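HURNECK — The company Rorkar has stopped a trial of its household robots after one of them did not release its gripper when the stop button was pressed. No person was injured.

The fault happened at the Dilberg test apartment, where the robots practice simple jobs such as collecting laundry and moving it between rooms. According to the company, the robot was holding the handle of a basket when an operator pressed the button. The arm stopped at once, as it should, but the fingers stayed closed for 35 seconds. The rule of the trial allows 2 seconds. 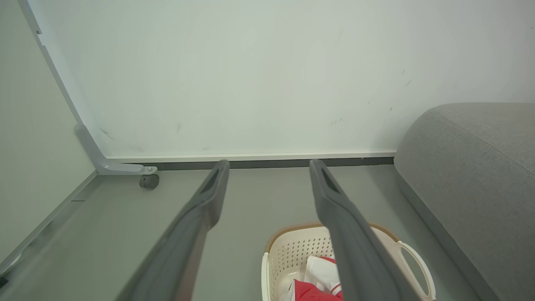 Reading time: 2 min

Edgardo Ignacio, who is responsible for safety at the test apartment, said that the arm and the gripper receive the stop signal by two different ways. The signal to the gripper was delayed after a software update.

"A basket does not feel pain, but a hand does," Mr. Ignacio said. "For this reason we treat it as a serious fault, even if the only damage was a bent handle."

The company checked its records and found that the robot had made 272 stops before this one without a delay. All 8 robots of the same model are now switched off. The older model continues to work, but only with an operator in the same room.

Anozie, the supplier of the gripper, has received the records and is testing the same update in its own workshop. It has not yet said if other customers use this version.

Rorkar plans to start the trial again in July. Before that, each gripper will get a separate wire for the stop signal, and the operators will test the button every morning with a soft object between the fingers.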